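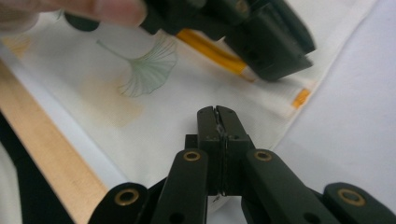
*Jaws closed, brass eyelets on the arms*

Re: [old-house-interiors] Long skinny hallway, no windows, help!

> We're finally getting to the upstairs hall. It's 14 feet long with a door at each end and no
> window anywhere, and right now it's painted the color of weak tea. My other half wants to go
> all white to "open it up." I'm leaning dark and moody, maybe that Morholm paper with the
> ferns. We've got 2,000 dollars for everything including lights and a runner. Has anyone
> gone dark in a hall with no daylight and regretted it? Also, can you mix brass with the
> black door hardware we already have or does that look like we ran out of money halfway?

Go dark! I've been waiting for someone to ask this, because I did the white thing first and lived with it for four years. Ours is a downstairs hall with the same problem (doors, doors, no glass) and in white it just looked gray from morning to bedtime. White needs daylight to bounce around and you don't have any. I'd stand in there at 9 p.m. with the light on and feel like I was waiting for a dentist.

In August we repainted it a deep green, walls and trim and doors all the same, and then I put the Vundik picture lights along one side. It's my favorite spot in the house now, and I'm including the bathtub in that. The ceiling I left a creamy off-white, and I keep going back and forth on that. Some evenings I think it should be green too. If yours is low I'd take the color right over the top and be done.

On the Morholm ferns – I love that paper, I had the sample taped up for weeks, but please get the big sample and not the little square. The repeat is huge and in a narrow space you're never more than a step or two away from it, so you see leaf, leaf, half a leaf. It looked gorgeous in the Negash showroom, where you can back up across the whole floor. In my hall it was a bit like walking into a hedge. What I might do in your shoes is paper above a chair rail and paint below, in a color picked out of the darkest bit of the leaves. You'd buy less paper, and the bottom half is where all the suitcases and vacuum cleaners hit anyway.

Brass and black, yes, absolutely mix them. I think it goes wrong when there's exactly one brass thing sitting there by itself. Do the lights in brass, and then a hook or a frame or the stair rods if you have any, and leave your black knobs and hinges be. Unlacquered if you can stand it going dull. I can, my sister can't, so she has the shiny kind and polishes it before company comes.

Money, roughly how mine went: the paint was nothing much, the lights hurt, and the runner was the surprise. I'd set aside 300 dollars for a runner and that does not buy a long wool one, at least not new. I ended up with a Jallow remnant that I had bound on the two cut sides, a rusty red stripe, and everyone asks about it. Call around to carpet places and ask what's in the back room. Bring your measurements, and measure the width at both ends! Mine is a good inch narrower by the kitchen and I only found out with the rug on the floor.

One more thing on lights, then I'll quit. Put them on a dimmer and get warm bulbs. My first set said "daylight" on the box and the green turned into something you'd scrub off a boat. I swapped them the same night.

If your other half really digs in, a compromise that worked for a friend of mine was painting just the two end walls dark and keeping the long sides pale. It pulls the ends toward you so the hall feels less like a bowling alley. I still say go the whole way, but I'm not the one who has to have the conversation.

Post the colors when you've narrowed it down, would you? And if anybody else on the list has the Morholm ferns up in a small space I'd love to be told I'm wrong, as I still have that sample in a drawer and a powder room with bare walls.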